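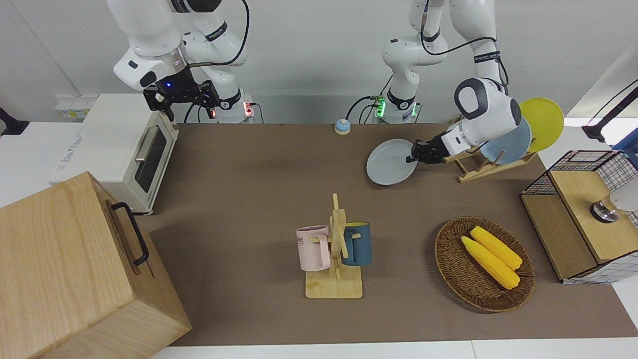

Figure 1. Small worktop with toaster oven, call bell and wooden plate rack. The gray-blue plate is out of its slot; the light blue and yellow plates are still racked.

Unit 3: Plates, Racks and Small Worktops
Course handout, Household Management and Small Kitchen Layout
Issued 8 October 2020

Read this before the practical. Bring it with you, along with the Bevo worksheet from Unit 2. The worksheet will be collected at the end.

1. What this unit covers

Unit 2 dealt with cupboards and deep storage. This unit deals with things kept out on the worktop: a plate rack, one small appliance, and whatever else ends up there. Most students on this course will be planning for a kitchenette, a staff room or a studio apartment, where the same surface is used for heating food, serving it and putting the dishes away.

2. Terms

Rack: any open holder that keeps plates on edge. The one in Figure 1 has a flat base and vertical slats.
Slot: the gap between two slats, or between two rows of slats.
Landing space: clear surface next to an appliance or rack where you can set something down.
Footprint: the area an object takes up on the worktop, including any door that opens over it.

3. Plate racks

A wooden rack is light, quiet to use and easy on plate rims. It does need to dry out between uses. Stand it where air can get at it, and turn it over once a week to check the underside for dark spots. Do not soak it. Wipe it with a damp cloth and a little dish soap, then let it dry fully before any plates go back.

Wire racks dry faster and can go in a sink, but thin wire can mark soft glazes. Plastic racks are fine for light plates and tend to tip with heavy stoneware. See the Clareck comparison sheet in the course folder for the three types side by side.

Loading:
Put one plate in each slot.
Larger plates go toward the back, smaller ones in front.
Leave an empty slot between plates that are still wet.
Bowls do not belong in a plate rack unless the slots are made for them.

Unloading:
Take hold of the plate by the rim.
Lift straight up until the lower edge is clear of the slats, then move it sideways. Pulling a plate sideways too early is the usual cause of chips along the bottom edge.
Keep the plate close to upright until it is away from its neighbors.
Have the landing space clear before you start.

Plates in different colors, like the ones in Figure 1, make it easier to sort by user or by meal. The Terance staff kitchen plan in Unit 5 uses color this way. It is a matter of preference for a home kitchen.

4. The toaster oven

A toaster oven has a larger footprint than people expect. Measure it with the door fully open. The door side needs landing space for a hot tray, and a plate rack should not stand in that space. In Figure 1 the oven is on the left with its front facing right, and the rack is on the right-center part of the mat. When you sketch this layout, draw the open door first, then see what is left between the door and the rack.

Follow the maker's instructions for clearance at the sides, back and top. Keep paper towels and dishcloths away from it.

Check the label for wattage before you plug in anything else nearby. The oven used in the practical is rated at 1570 watts. It gets its own outlet, and the kettle stays off while it is on.

5. Mats and small items

A mat protects the table and marks out the working area. Check that it is rated for heat before setting anything hot on it. If you cannot find a rating, use a trivet.

Small items such as a call bell, salt or a timer should go along the back edge, clear of the oven door and clear of the path between oven and rack.

6. Practical task

Work in pairs. You have 60 minutes.

a. Draw your worktop to scale from above. Mark the rack, the appliance with its door open, and the landing space.
b. Load the rack following section 3, then unload it onto the landing space.
c. Move one object and repeat. Write down what got in the way.
d. Complete the Petchrat layout form and attach your drawing.

Breakages should be reported and swept up before you go on. Use the dustpan, and wrap the pieces in newspaper.

7. For next time

Read the section on open shelving in the course folder. The layout assignment is due in November. Drawings must be in ink, with all measurements in inches.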